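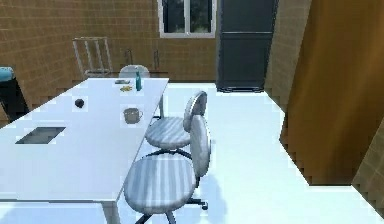
Products > Tablets & Readers > Stidetti Clusar 9

Stidetti Clusar 9 Tablet

We've carried Stidetti tablets in our shop for a good while now, and the Clusar 9 is the one we find ourselves recommending to folks who want something simple for the couch, the kitchen, or a long train ride (and who don't care to spend a whole weekend learning how it works). It has a nine-inch screen that's easy on the eyes in the evening, and the buttons on the side are big enough that you can find them without looking, which we wish more companies would think about!

The battery is good for roughly 21 hours of reading, or a fair bit less if you're streaming movies with the brightness turned all the way up. Charging is through the port on the short side, and the cable in the box is a nice long one, so you can keep using the tablet while it's plugged in by the sofa.

If you've owned the older Staromitz model, you'll feel right at home. The menus are laid out the same way, your existing apps will carry over once you sign in, and the Staromitz charger still fits. The old folding case does not, I'm afraid, as the Clusar is a little wider. Stidetti makes a new one called the Lim cover, sold separately, which props the tablet up at three different angles and closes with a magnet.

Up to five people can have their own profile, each with separate bookmarks and a separate passcode, so the kids won't lose your place in your book.

In the box: tablet, charging cable, wall plug, quick start booklet
Colors: slate or cream
Memory card slot: yes
Headphone jack: yes, on the top edge
Warranty: 3 years, parts and labor

The cream version is on back order and we expect more in August. Slate is in stock and ships the next business day.

Last updated: 2019-06-14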